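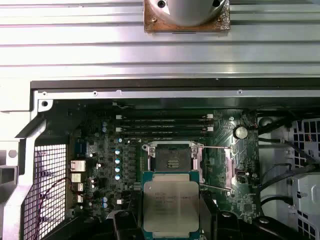

Heatsink and the four DIMM slots, no memory fitted

Ticket: Recurring meetings keep coming back after bulk cancel
Product: Finitz Calendar (team plan)
Opened by: Rochelle Blackwood
Status: Waiting on support

Hi all, me again! So our company decided to clear out the calendar and give everybody their Wednesdays back, and I got the job of doing it (lucky me). I used the bulk cancel tool in the Finitz admin page, picked every recurring meeting with more than two people on it, and hit go. It chewed on that for a while and told me 964 meetings were canceled. Lovely. I sent a cheerful note to the whole office and went home.

Next morning a bunch of them were back. Same titles, same rooms, same people, and my name on them as organizer, so guess who got all the grumpy messages.

What I've tried so far:

Ran the bulk cancel again. They went away, then came back overnight.

Deleted one by hand, the Stergiou account review, from the organizer's own calendar. That one has stayed gone, so deleting by hand seems to stick, but I really don't want to do that all week.

Turned off the phone sync for myself and for Manolis in sales. No difference at all, they were back for both of us.

Checked the time zone setting, because an old forum post swore by it. Ours was fine. I changed it and changed it back anyway, and now my lunch block shows up at 4 in the morning, which I'd also like fixed please.

Exported the list of the ones that came back. There are 101 of them. I went through it with a cup of coffee and the only thing I can spot is that they're all old. Everything on there was set up before we moved over from Drilis last October. Nothing made in Finitz itself has come back, not one.

So my guess is that something from Drilis is still hanging on and pushing the old meetings in every night. But our Drilis account is closed! I have the email saying so. Could there be a leftover link somewhere I can't see from my side?

It also matters that the new rule is supposed to be no standing meetings on Wednesdays at all, and people are starting to think we didn't mean it. A few have just started going to the meetings again (I walked past the big room and there they were, doing the weekly status thing, with slides).
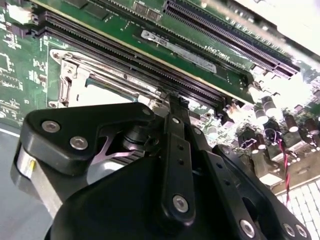 Michalis Sotiropoulos: Hi Rochelle, your guess sounds close to me. When a team moves over from another calendar, we set up an import job, and it's supposed to switch off after the first full copy. Could you look under Admin, then Connections, then Show inactive, and tell me if there's a line there with Drilis in it? Please don't remove it yet. I'd like to see when it last ran.

Rochelle again. Found it! I never knew there was a "show inactive" box, it's tiny. There's a line called Drilis import and it says inactive, but next to that it says last run Sunday, June 2, 2024, 2:00 AM. That doesn't look very inactive to me. It has Stavros Kouris down as the owner and he left us in the spring, so maybe that's why I never got any emails from it.

I haven't touched it. I've sent you the export and the line from the connections page. Two questions while you're looking. If you kill the job, will the old meetings go by themselves or do I run the bulk cancel one more time? And can the cancel go through without sending notices? People have had three rounds of those now, and Sofia tells me she's made a rule that puts anything from me straight in the trash.

Oh, and the lunch block. Still at 4 AM.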